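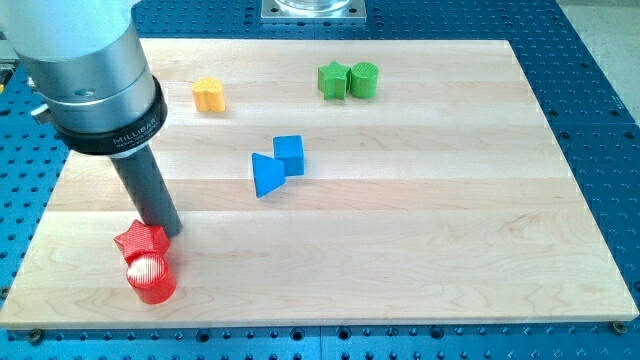
I've been feeding a stray for 28 days now, and I still can't tell you for sure if she's a stray. She's a little gray tabby with one torn ear, and she shows up by our back steps as soon as the kitchen light goes on. My whole idea of cat care before this was a bowl of milk (don't do that, it upset her stomach for 2 days and I felt awful). Now I have a proper feeding spot, up off the ground on a board made of pale strips like the maple one up top, with the grain running the long way, and it wipes clean in no time. Ants were the big problem before that. So many ants!

Anyway, her name is Clutia. I know, you're not supposed to name them.

Home | About | Cats | Garden | Older posts

My neighbor Rokeya Ranasinghe lent me a trap and talked me through the whole thing over the fence. You feed the cat inside it with the door tied open, a bit farther back each night, and then one night you untie the door. It took us until the middle of March to get that far. I sat in the dark laundry room for 30 minutes in my coat, holding my breath every time a leaf moved – and then in she walked, ate the entire can of sardines and sat down on the plate as if she'd booked the place.

The vet on Kwon Street checked her for a chip and found nothing. She's maybe three years old, underweight, with ear mites and one bad tooth. The bill was $149 with the spay, which was less than I'd been bracing for, and they let me leave her overnight so I could set up the spare bathroom.

So that's where she is. She hisses at the bath mat. She hisses at me too, but last night she did it while eating out of my hand, so I'm calling that progress! I've put up flyers all the way down to the Arkano bakery in case somebody is missing her, and I check my phone way too often hoping it doesn't ring.

Last updated: March 29, 2019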